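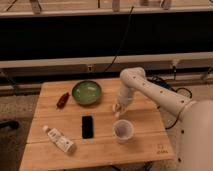

How to read the traffic report of an airline before you buy its shares
Fri 19 November
By Wendelin Gruber

Every month most listed airlines publish a short traffic report. I use the October report of Julura as my model, but the steps are the same for other carriers.

First, find the capacity. It is given in available seat kilometers, or ASK. One aircraft with 142 seats that flies 2000 km produces 284,000 ASK.

Next, look for the revenue passenger kilometers (RPK). Divide RPK by ASK and you have the load factor. Do this yourself, also when the airline prints the result – some reports leave out the charter flights in one line and include them in the other.

Compare with the same month of last year, never with the month before. Julura flies much less after the summer, so September against October tells you very little.

Then check the yield, if it is given. Julura raised its load factor by 5 points, but the yield fell by 18 percent. The seats were filled with cheap tickets on the Tronarcombe route, where Jatar had started to fly also.

At last, write your numbers in a simple table, one row for each month. Leave one column free for remarks, for example a strike or an early Easter.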